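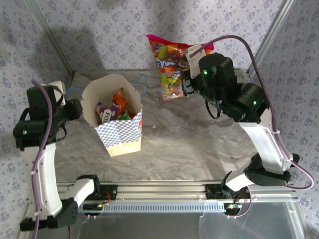 Visit report: Kiltix paper mill, Line 2

The group met at the gatehouse at 8:30 on Tuesday. Hartmut Eichhorn, production manager, gave the safety briefing and issued ear protection. Hye-jin Song and I attended for Myung.

Line 2 makes kraft paper for bag converters at a basis weight of 75 grams per square meter. Pulp arrives baled and is broken down in a vertical pulper, then screened and refined in two stages. Eichhorn's team changed the refiner plates in September. Tear strength has held since then, and motor load on the second stage is lower.

The forming section was running during our visit. Trim width at the reel is 338 cm. We walked the drive side as far as the press section, where the felts are washed continuously. Access to the dryer hood was limited to the viewing platform. Steam pressure is controlled in four groups, and the last group is kept low to limit curl.

Moisture is measured by a scanning gauge ahead of the reel. The operator on shift, Jae-in Sung, showed us the cross-direction profile. There was a wet streak near the tending side – a known fault, traced to a worn nozzle in the steam box. The spare is on order.

The test lab takes a strip from every reel. Tests are tensile, tear, porosity and Cobb. Porosity matters most to us, as our filling lines need air to leave the bag quickly. The lab retains samples for 44 days. Hye-jin asked for a longer period, to match our complaint window, and Eichhorn will reply in writing.

Reel storage holds 106 reels, stacked on end. Humidity is logged at one point only, by the loading door. We would like a second logger at the far wall.

Open points: retention period, second logger, delivery date for the nozzle. A-yeong Min will collect the replies. The converting hall was not part of this visit.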